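Hand Over Hand
At a small lab above a bakery supply store in Riletport, teaching a robot to clear a table starts with a person doing it 400 times
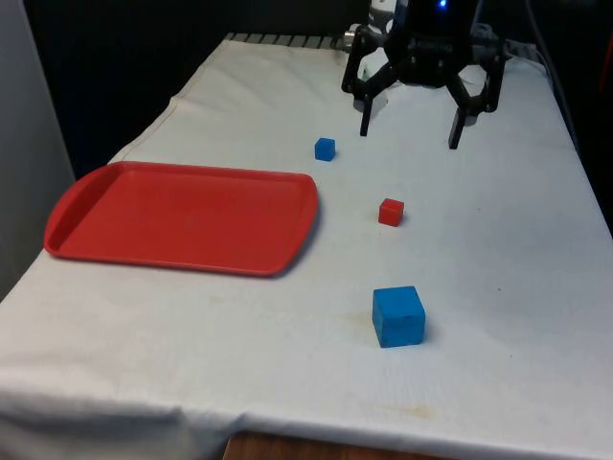
Blocks first

Ülle Uibo works standing up. She holds a pair of handles mounted on a stand at hip height, and when she moves her right hand the gripper moves with it. Squeeze the trigger and the fingers close. Let go and they open. Today's task is cubes into a red tray, and by mid-afternoon she has done it 93 times.

"The first day, my shoulders hurt more than anything," she says. "You hold your breath without noticing. Then you get to lunch and you have a headache."

Uibo is one of three operators at Grarkex, a company of 17 people that trains robot arms for light kitchen and stockroom work. She came from a dental lab, where she made crowns. The job ad had asked for steady hands and patience with repetition.

Each attempt is recorded from start to finish: the camera views, the position of every joint, how far the fingers are open. A program called Bimell then learns from the recordings and tries to produce the same kind of motion by itself. The cubes get moved between attempts. If they always started in the same spots, the arm would learn the spots.

Two ways to teach

Grarkex began with the other method, in which a person takes hold of the arm and pushes it through the motion. Kaja Vasiliauskas, who runs the training room, still uses it for simple things such as pulling a drawer. It is quick to learn and needs no extra equipment. The trouble was that people kept getting their own arms into the camera views, and they could feel a cube touch the table through the metal when the robot could not.

"With remote control you're stuck with what the robot has," Vasiliauskas says. "If you can't tell where the finger is from the screen, the program can't either."

She asks operators to look at the monitor and keep their eyes off the table. Uibo says that took her two weeks.

What counts as a good one

Speed matters less than a visitor might expect. Vasiliauskas threw out 131 recordings in December. In most of them the cube had ended up in the tray. The operator had paused halfway, or gone back for a second try at the grip, and the trained arm had started to pause in the same way, hanging over the cloth for several seconds before it went on.

Now a fumbled attempt is marked and kept in a separate folder. Tõnu Laur, the engineer who looks after Bimell, wants those for later, when the arm will need to recover from its own mistakes.

After the cubes come cups, then spoons, which Uibo is not looking forward to. Spoons lie flat and slide. She has been practicing on them at the end of her shift, with the recorder off.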